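Household and shop-floor robots

Household and shop-floor robots are machines meant to take over ordinary physical chores – folding towels, loading dishwashers, sorting screws, putting the right part in the right bin. I've been keeping this entry going on the wiki for a few years now, and the question people write to me with is always the same one: can they do it yet? My short answer is "some of it, slowly, if you set things up for them." The long answer is the rest of this page.

What counts as a chore

I use the word loosely. If a person would do it with their hands and wouldn't need training past the first morning, it goes in here. Vacuuming counts, and it's the one chore where robots have really moved in with us. Welding a car body doesn't count, since that's a trade, and the machines that do it are bolted down and repeat one path all day.

Picking and stacking

Stacking is the bread and butter of the field, and I love it more than I probably should! Put one thing on top of another and let go without knocking it over. A toddler gets there with some practice. A machine has to find both objects, pick a grip, judge the height and then open its fingers cleanly, and a small mistake in any of those can send the top piece sliding.

A lot of the practice happens in simulation, where a dropped block costs you nothing and you can run attempts all night. The Cirnodell task set is the one I know best. It has 52 tasks, most of them with plain colored blocks on a table, and the stacking ones look simple until you try to write a program for them. A cyan cube on a flat pink block is the sort of goal you'd get, and seen from overhead the top piece hides a good part of the one it's sitting on. 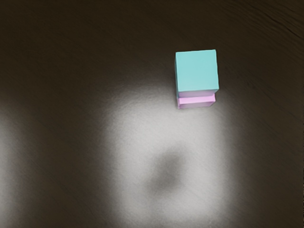 Moving to a real bench

Now for the part where my enthusiasm gets tested. Modupe Danladi ran a trial at the Stalov workshop in July, with an arm that had learned its stacking entirely in simulation. She gave it 190 attempts with real blocks and it finished 42 of them. Changing the lamp over the bench cost more than changing the blocks did, so if you're planning a trial of your own, sort out your lighting first (and close the blinds – shadows move).

Shop floors do better than kitchens on this score. The Bratu packing line feeds its arm one kind of carton, always facing the same way, and a person clears the jams. I've watched it work and it's pretty dull to look at, which I mean as praise.

Around the house

Homes are harder. The cups don't match, the drawer sticks, somebody has left a sock on the stairs. The Cirkia kitchen arm can put away plates if they're standing in its own rack, and it took 40 minutes to do a rack when I saw it. Bowls weren't supported in that version. Laundry is worse again, because a shirt has a new shape every time you pick it up.

Page notes

Last revised January 28, 2020. The section on window cleaning has been moved to its own page, and I still need a decent source for the lawn mower paragraph before I put it back.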